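Domingo por la tarde y yo haciendo cuentas de la reforma. Otra vez. La cocina sigue patas arriba, llevo desde julio con los azulejos apilados en el pasillo y ceno encima de una caja. Escribo esto deprisa que a las siete vienen a por los escombros.

A ver, por partes. Presupuesto de Guvix: ni contestaron. El de Bastex, 655 euros solo por mover el desagüe. Mover el desagüe! Que son dos palmos. Les dije que me lo pensaba y colgué.

Lo de la campana también tiene tela. En casa de mi madre había una que sonaba como un avión, se apagaba para oír la tele y al final se freía con la ventana abierta. Yo la quiero silenciosa y con mandos de los de girar, nada táctil, que con las manos de aceite no hay quien acierte.
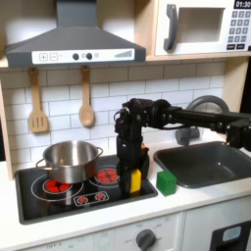
Campana gris con sus dos ruedas, y el micro en la balda clavado en 01:30.

Sigo. El suelo. Quería quitar el viejo y resulta que debajo hay otro, y debajo de ese cemento hecho polvo. Total, que se queda. Lo friego con vinagre y listo - mi vecina dice que el vinagre se come las juntas, pues que se las coma.

La encimera me tiene sin dormir. Blanca me gusta pero se mancha con mirarla, y yo hago café tres veces al dia y siempre se me cae. En Orkon tenían una muestra en oferta, me la traje a casa y le eché de todo. Cúrcuma, vino, tomate. La cúrcuma no salió ni rezando.
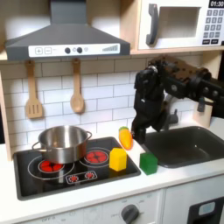

Y luego los enchufes. Tengo 2 en toda la cocina, uno detrás de la nevera. El electricista quiere poner más, claro, él cobra por punto. Le dije que vale pero que ninguno encima del fregadero, y me miró como si la rara fuera yo.

Medidas, que si no las apunto las pierdo: el hueco entre la pared y la nevera, 34 cm. Ahi no cabe nada decente. Un carrito estrecho de 27, que lo vi en Tetteh, y para las botellas me vale. Sin ruedas mejor, el suelo está torcido y se me iría solo al salón.

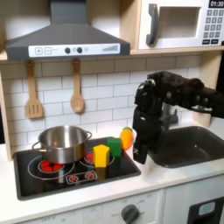
Lo que sí tengo clarísimo es que no pongo muebles altos. Baldas y ya. Que se llenan de grasa, pues sí, se limpian. Prefiero ver los platos que abrir seis puertas buscando la ensaladera, además asi me obligo a tirar tazas feas.

Me falta decidir la junta de los azulejos. Blanca, gris, gris oscuro... llevo una semana preguntando a todo el mundo y cada uno me dice una cosa.

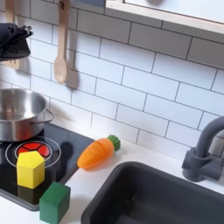 Maricruz: gris oscuro sin pensarlo, yo la puse blanca y a los tres meses detrás de los fogones estaba amarilla, no hay cepillo que la salve. Y no te fies del vinagre!!

Vale, pues gris oscuro. Mañana llamo y la encargo. Os dejo que ya están tocando al timbre los del escombro y tengo el pasillo sin despejar.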